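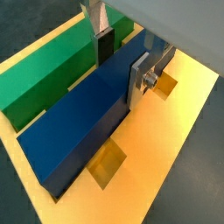

Come and play with blocks at Ziderley this January

14 shares · 6 comments

We are looking for families with children between two and six to spend a few mornings with us at the Ziderley playroom, building, sorting, knocking things over and (we hope!) putting them away again. If your child is the kind who lines everything up by color before lunch, wonderful. If your child would sooner sit on the blocks than stack them, please come too – we would love to have you just as much.

A little about what we are up to. Madulberg has been making block sets for playrooms and preschools for a good many years, and we are getting ready to settle on the next one, which we have been calling Wonder around the office. It has long blocks in strong, plain colors and trays to keep them in. Before we decide on the final lengths, and on how deep the trays ought to be, we want to see how small hands get on with them. Is it easy to lift one block out when its neighbor is lying right alongside? Does anybody under four care which way around they go back? Grown-ups have opinions on all of this and we have heard plenty of them, so now we would like to ask the people who will be using the things.

Each family comes for three mornings, starting at 9:30 and finishing by 11. There is no test and nothing to get right. Nasrin Azimi will be on the rug with the children the whole time, and Lenka Štěpánek will sit off to the side taking notes and may ask you a question or two over coffee. Parents or grandparents stay in the room throughout, and brothers and sisters are welcome as long as you let us know ahead of time so we can put out enough snacks.

We have room for 14 families. As a thank-you, each one will receive $280 after the third morning, plus a full set to keep once they are ready. We will also pay for parking in the lot behind the building, so hang on to your ticket.

To put your name down, call or stop by the front desk and ask for Ludmila Skála. She will want your child's first name and age, the mornings that suit you best, and any allergies – please do mention these, even mild ones. Places are given in the order we hear from people, and we keep a waiting list for the spring.

14 shares · Leave a comment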